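Before you start, put the kettle on. Getting a box of old colored pencils back into shape is slow work, and I find it goes better with something warm at my elbow.

# How to Sharpen and Revive a Box of Old Colored Pencils

My aunt left me a biscuit tin holding 156 colored pencils, most of them blunt, a few split, and every one of them coated in the gray dust that pencils make when they've been rattling against each other for years. I very nearly gave the lot away. I'm so glad I didn't, as they've seen me through two sketchbooks and one very long winter, and the oldest ones (a set of Mumeo softs with the gold lettering half rubbed off) lay down color better than anything I've bought new.

## What you'll need

- A hand-crank sharpener, plus a small handheld one for the fat pencils
- Sandpaper, one sheet of 300 grit and one of 800
- A soft dry cloth and an old toothbrush
- Wood glue and some sewing thread
- Scrap paper, and plenty of it

## Clean them first

It's tempting to go straight to the sharpening, I know! But grit on the barrel ends up in the blades, and a gritty blade chews wood instead of slicing it. Brush each pencil from the blunt end toward the tip, then wipe it down with the cloth. If the paint is sticky, a barely damp corner of the cloth will do, and then leave the pencils out on a towel overnight. Please don't be tempted to stand them on a radiator. The wood warps, the core cracks, and you won't find out until the point falls off in the middle of somebody's nose.

## Sort by softness

Scribble a little patch with each one and lay the pencils in three rows: hard and waxy, middling, and soft and crumbly. The hard ones can take a long point. The soft ones want a short, stubby point, and they'll break over and over if you try to give them anything finer. I write the row on the scrap paper next to the scribble, so that the sheet turns into a color chart as I go along. Mine is still pinned over my desk, tea stain and all.

## Mend the splits

Work a little wood glue into the crack with the edge of a piece of paper, squeeze the halves together, and wind thread tightly around the barrel from one end of the split to the other. Wipe off whatever oozes out. Leave it a full day, then unwind the thread and rub away any glue that's left with the 300 paper. A mended pencil isn't pretty, but my Sutcliffe green has been through this twice and is still going.

## Sharpen, gently

Empty the shavings drawer before you begin, and again whenever the crank starts to feel heavy. Push the pencil in straight, hold it without squeezing, and turn at a slow, even pace. Fast cranking twists the core, particularly in the soft row. Stop every few turns and have a look. Once you see a clean cone of wood with the color showing evenly all around, you're done, even if the point looks blunter than you're used to.
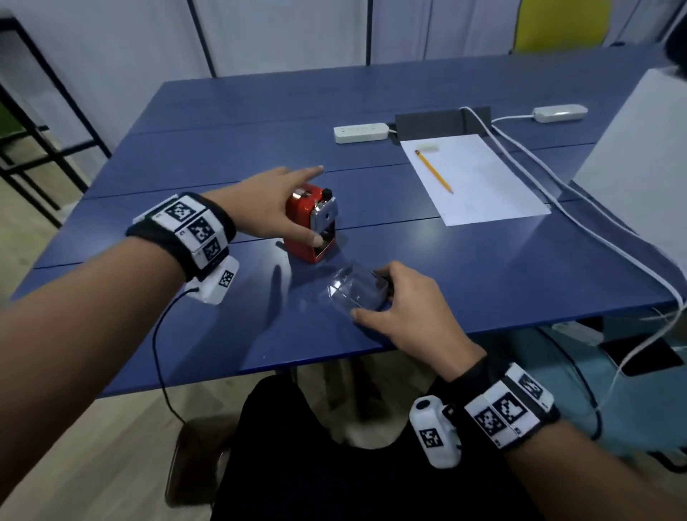
Toon Michiels wrote to me that he never finishes a soft pencil in the crank at all — he takes it just far enough to bare the core and does the rest on sandpaper, rolling the pencil between finger and thumb as he draws it toward him. I tried it on a crumbly Brukach pink that had already snapped four times, and I've done all of my soft ones that way ever since. Use the 800 sheet for this, and tap the dust off onto scrap paper when you change colors, or your yellows will go a sad sort of khaki.

If a point keeps dropping out however careful you are, the core is probably broken in several places along its length. I cut those pencils down to the first sound stretch with a craft knife and keep the stubs in a jar for filling in backgrounds. A metal pencil extender makes them comfortable to hold again — mine came from a flea market in September, and I've been on the lookout for a second one.

## Putting them away

Store them lying flat, or points up in a jar that's heavy enough not to tip. I line the tin with a folded tea towel now, and I lay the soft ones on top where nothing can knock against them. Tuck the color chart in under the lid. Then leave a couple of the worst stubs out by the telephone, where they'll get used up on shopping lists.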